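Salgate water drive reopens after quiet winter

The Salgate neighborhood pantry is taking bottled water again, and the town has responded the way it usually does, by giving everything at once. The pantry on Drurnier Street logged 131 boxes in its first 5 days back in March 2022, most of them left beside the door marked "Please do not leave boxes beside this door."

Rainer Fröhlich, who keeps the shelves in order, had set aside space for 19. The rest went into the hallway, then the coat closet, then the office of Celeste Zapata, who now reaches her desk sideways.

"I'm grateful," Zapata said. "I'd also like my chair back."

Sorting runs every morning until June. The pantry asks that bottles be sealed and that boxes be light enough for one person to carry. Last year's drive brought in 509 boxes, including one of pickled beets that was never claimed.

Donors keep asking Fröhlich what counts as a proper box, and he has given up on a strict answer. Shrink-wrapped cases stack best, but he will take an open brown carton with half a dozen plastic bottles lying every which way, purple and blue caps and all, provided it can be carried in by its two sides. Glass is still refused. So, as of this week, are beets.

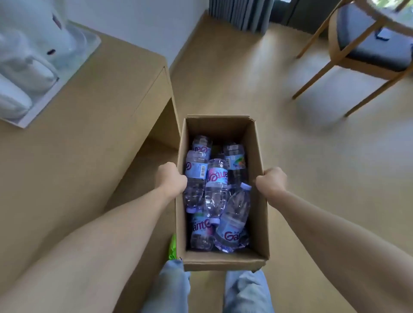
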